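Wood grain

Wood grain is the name given to the direction, size and arrangement of the fibres in a piece of timber, and also, rather more loosely, to the pattern those fibres make on a cut surface. The two meanings have lived side by side for a very long time, and most people who work with wood move happily from one to the other in the same breath. A joiner who talks of planing with the grain has the fibres in mind, while a customer who admires a nice grain on a sideboard is nearly always speaking of what specialists prefer to call figure.

Origins in the tree

A tree grows outwards by adding new wood just beneath the bark. In places with marked seasons, the wood laid down in spring tends to have larger cells with thinner walls, and the wood laid down later in the year is denser and often darker. The two together make one growth ring. Trees in warm and even climates may show rings only faintly, or not at all, and their timber can look wonderfully calm as a result.

Most of the cells run up and down the trunk, carrying water and holding the tree upright, and it is these that give a board its grain direction. Others, called rays, run outwards from the middle like the spokes of a wheel. In many woods the rays are too small to notice, but in oak they are broad enough to show as pale, shining flecks when the log is cut in the right way.

Kinds of grain

Straight grain runs more or less parallel to the length of the trunk. It is the easiest kind to split, plane and bend, and it has always been prized for ladders, oars and tool handles, where strength along the length matters a great deal.

Spiral grain winds around the trunk as the tree grows, and boards cut from such a tree are inclined to twist as they dry. Interlocked grain is a close relation, in which the spiral leans one way for a few years and then the other. It is common in tropical hardwoods and gives the striped or ribbon effect seen in sapele and some mahoganies - a lovely thing to look at, though a trial to plane by hand.

Wavy grain, where the fibres ripple gently as they climb, produces the bands of light and shade known as fiddleback, so called from its long use in the backs of violins. Irregular grain gathers around knots, forks and burrs, and it can be quite beautiful in small pieces and very troublesome in large ones.

The effect of the cut

The same log can give boards that look as though they came from different trees, depending on how it meets the saw. Plain sawing, the simplest and least wasteful method, takes slices straight through the log and gives the familiar arched or flame-like shapes on the face of the board. Quarter sawing turns the log so that the rings meet the face at a steep angle, and the pattern becomes a set of close, nearly parallel lines. Rift sawing lies somewhere between the two.

Quarter-sawn boards shrink and swell less across their width, which makes them a favourite for drawer sides, good flooring and the soundboards of instruments. They also cost more, and there is more waste at the mill.

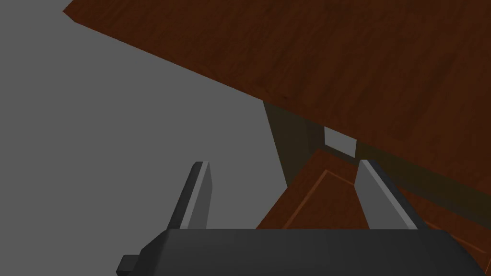 Rugemalira writes, in a comment kept with an earlier version of this article, that the section on cutting is fair as far as it goes but too kind to plain sawing. Wide plain-sawn boards, the comment continues, will cup in a heated house however carefully they have been dried, and a reader planning a table ought to be told so before buying the timber. The point is a good one. Many makers deal with it by joining several narrow boards edge to edge, or by fixing the top so that it is free to move a little with the seasons. A plain-sawn top that was perfectly flat in a damp workshop may well have a slight hollow by December, once the heating has been on for a while.

Grain and colour

Colour is not strictly part of the grain, but the eye takes in both together and it would be a little unkind to separate them. Heartwood, from the inner part of the trunk, is usually darker than the sapwood around it. Cherry deepens with light, walnut tends to fade, and mahogany may go either way according to the species and the window it stands beside.

Stain brings out the grain by soaking further into the open, thirsty parts of the surface than into the dense ones. On pine and other softwoods this can turn the pattern back to front, so that the pale early wood ends up darker than the rings between. Oil and shellac are gentler, and do most of their work by letting light travel a short way into the surface before it comes back. End grain drinks up finish far more quickly than face grain, and an extra coat of sealer there saves a good deal of disappointment.

Imitation grain

People have been copying grain for centuries. The painter's craft of graining uses combs, rags and soft brushes to draw a pattern in a thin coloured glaze over a paler ground, and it was used very widely on doors and panelling in the nineteenth century, when a cheap softwood door might be dressed up as oak for the sake of the visitors. Graining rollers and printed papers followed, and printed patterns are now found on a great many floors and kitchen cupboards. A repeat in the pattern, with the same knot turning up again a little further along, is usually the surest sign of a printed surface.

See also: Figure (wood); Growth ring; Quarter sawing; Veneer

Last revised 24 January 2023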